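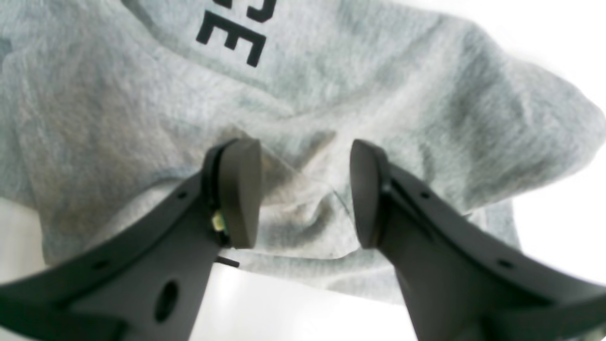
**gripperguy_91** wrote:
Our club has until the end of January to get one folded garment out of the Vorik arms, and I'd like opinions on grasp points from people who have suffered already. Current plan: find the hem, pinch, lift, pray. Trouble is that heather gray looks the same on every side, and the big black E is the only landmark my detector believes in. It now thinks all clothing is a letter. We have 200 demos recorded and 19 folds I'd show my mother.

**sornex_refugee** wrote:
Stop looking for the hem. Grab two corners, pull the top edge tight between the arms, and let the rest hang. We did that on the Brevow team and went from awful to merely bad.

**lintfilter** wrote:
Disagree. Pulling tight is how we popped a fingertip pad off in front of the judges. Go slow and trust the tactile boards.

**sornex_refugee** wrote:
You popped it off because you had the grip force at max. I read your writeup. It was in bold.

**lintfilter** wrote:
It was in bold so people would learn from it.
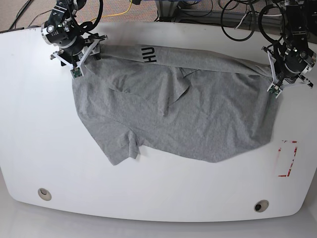

**gripperguy_91** wrote:
Do the judges take points off if the sleeves end up outside the fold?

**lintfilter** wrote:
Each sleeve sticking out costs you 6 points under the Rashidi Cup rules, and they check both sides.

**sornex_refugee** wrote:
Which is why you tuck sleeves first.

**lintfilter** wrote:
Which is why you tuck sleeves LAST. Have you ever watched one come back out?

**gripperguy_91** wrote:
Great, I'll record another batch each way and report back. Lab closes at 9 pm so don't wait up.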